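Zwischenbericht an die Förderstelle, Berichtszeitraum bis Ende Mai
Vorhaben: Momevgate — Teilautomatisierung der Flachwäschebearbeitung, Standort Zaltitz
Zuwendungsempfänger: Wäschereibetrieb Ernton
Projektleitung: Glenys Dobson

1. Stand der Arbeitspakete

Arbeitspaket 1 (Aufnahme der Handgriffe am Legetisch) ist abgeschlossen. Erfasst wurden 64 Teilearten aus dem laufenden Sortiment, überwiegend Laken, Bezüge und Tücher. Arbeitspaket 2 (Vorführdaten mit Greifwerkzeugen) läuft seit sechs Wochen. Bislang liegen 700 verwertbare Durchgänge vor. Nicht gewertet wurden Durchgänge, in denen das Gewebe vor dem Ablegen aus den Fingern rutschte.

Arbeitspaket 3 (Einbindung in den Schichtbetrieb) hat sich verschoben. Die Firma Tedesco liefert die geänderte Tischsteuerung später als vereinbart; die Anpassung des Zeitplans ist mit der Fördernehmerseite abgestimmt und liegt als Anlage bei.

2. Technische Beobachtungen

Das Aufnehmen einer einzelnen Lage bleibt der kritische Schritt. Bei glatt liegendem Stoff greifen die Finger häufig ins Leere, bei stark gefaltetem Stoff werden zwei Lagen zugleich erfasst. Das Spannen zwischen zwei Greifpunkten gelingt zuverlässiger als das anschließende Ausrichten an der Tischkante. Farbige Teile auf hellem Untergrund sind für die Auswertung günstiger als weiße auf weißem; für Letztere ist eine seitliche Beleuchtung vorgesehen.

3. Auswirkungen auf die Beschäftigten

Drei Beschäftigte aus der Legerei sind anteilig für die Vorführungen freigestellt. Die Tätigkeit wird als körperlich leichter, aber als ermüdend für die Konzentration beschrieben. Die Dauer am Stück wurde deshalb begrenzt, danach folgt ein Wechsel an die Sortierung.

Die Eingruppierung der neuen Aufgabe ist ungeklärt. Nach Auffassung der Beschäftigtenvertretung handelt es sich um eine anlernende Tätigkeit mit entsprechender Zulage. Die Geschäftsführung hat eine Übergangsregelung bis zum Projektende zugesagt — eine dauerhafte Regelung steht aus. Stellenabbau ist im Bewilligungszeitraum ausgeschlossen.

4. Nächste Schritte

Vorgesehen sind die Wiederholung der Greifversuche mit weißer Ware, die Abnahme der Tischsteuerung und eine zweite Befragung in der Legerei. Mehrkosten werden derzeit nicht erwartet. 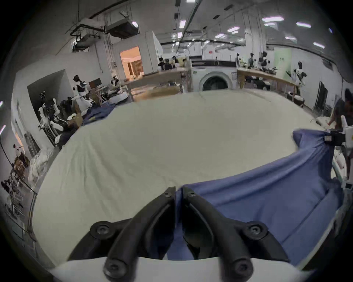 Abb. 1: Greifversuch mit blauem Tuch auf weißem Laken, Arbeitspaket 2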